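Mullness Savings Circle

The Mullness Savings Circle is a member-owned savings and loan group in the town of Mullness. It was started by Ladi Ezeani and Kalevi Leinonen with 11 members and has grown to 371, a remarkable rise for a group that began at a kitchen table!

Members pay in a fixed sum each month and may borrow up to three times what they have saved. Loans are repaid over 50 weeks, and any surplus is shared out every August. 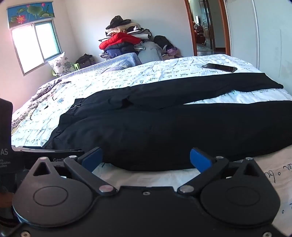
Lending at the Circle is best known for its household loans, which cover small purchases that banks seldom bother with. Modupe Yusuf, who drew up the loan rules, wanted the list to be as broad as daily life, and it wonderfully is: a pair of black trousers like those spread on the bed would qualify as work clothing, and so would the white sheet with its dark script, under bedding. Tools, school supplies and stove repairs are covered too.

Records were kept by hand until the group adopted Clevura, a bookkeeping program that lets members check their balances by phone. Older members can still ask for a paper passbook, and many love theirs.
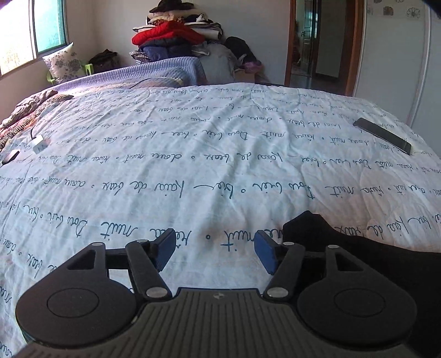
White quilt with cursive lettering, including the words "douce nuit".

A sister group in Garba, led by Pascual Benítez, follows the same rules but sets its own share-out date.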